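The glitch that ate my June (and what finally fixed it)

OK so I promised a post on the hand-held gripper project and I have been putting it off, mostly out of embarrassment, but I'm so happy with where it ended up that I'm going to tell you the whole thing, warts included!

Quick recap for anyone new. I've been collecting demonstrations with a pair of hand-held grippers, one per hand, each with its own little camera on top and those square black-and-white markers on the body. You do a chore with them, the system records where your hands went, and later a robot arm gets to learn from it. I love this stuff. I would do it for free (I sort of do, Verna pays me in lunch).

Our setup is called Paewai, for reasons lost to time, and the tracking software behind it is Soltmont. By the first week of June I had 600 recordings of picking things up from a table and putting them down somewhere else. I was very proud of those 600 recordings.

Then Yae Ikeda replayed a batch of them on the arm, and on the fourth one it drove its fingers straight into the tabletop. Loud crunch, emergency stop, a bent finger mount and a very quiet room. No one was near it, thank goodness, because Yae is strict about standing behind the line with a hand on the stop button. I used to think she was a bit over the top about that. I have apologized!

So what happened? The replay log had the right hand dropping 10 centimeters in a single step, and a real hand can't do that. My first guess was a loose marker. I pressed on all of them, wiggled everything, printed a fresh set, recorded again. Same jump. Second guess was the cameras getting out of sync, and I spent two evenings on that and learned a huge amount about timestamps and fixed precisely nothing.

Verna Escobedo was the one who cracked it. She asked me to stop doing chores for a minute and just stand there with both grippers held out in front of me, doing nothing, while she watched the live numbers. Such a boring test. I stood there like a sleepwalker and after a while she started laughing, because the right hand was teleporting on her screen and I hadn't moved a muscle.
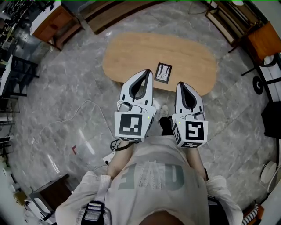 The software was swapping marker IDs. When I made the fresh set I had printed one ID twice, and the old set had the very same mistake in it, because I'd used the same file both times (yes, I know). Whenever both copies came into view together, Soltmont picked one and sometimes picked wrong, and the hand jumped to match. It had been in the data since day one. A script to look for jumps flagged 1393 of them across the whole collection, which was a horrible number to read before coffee.

We've changed 4 things since:

Marker sheets get checked for duplicate IDs before anyone peels the backing off.

Every session starts with the stand-still test, one full minute, numbers on screen.

Soltmont now throws out any step bigger than a hand can make and marks the recording as bad.

First replays run at a crawl, with the arm's lower limit set above the table.

That last one is Yae's and I think it's the best of the lot. The others should catch my mistakes, but hers is the one that would have saved the finger mount.

I've re-recorded a good chunk already and the curves are gorgeous, smooth all the way through. The new finger mount is on order from Rokmont and until it shows up we're only replaying in simulation. If you have a trick for cleaning jumps out of old recordings without smearing the good parts, please leave a comment, I have a whole folder I'd still love to rescue!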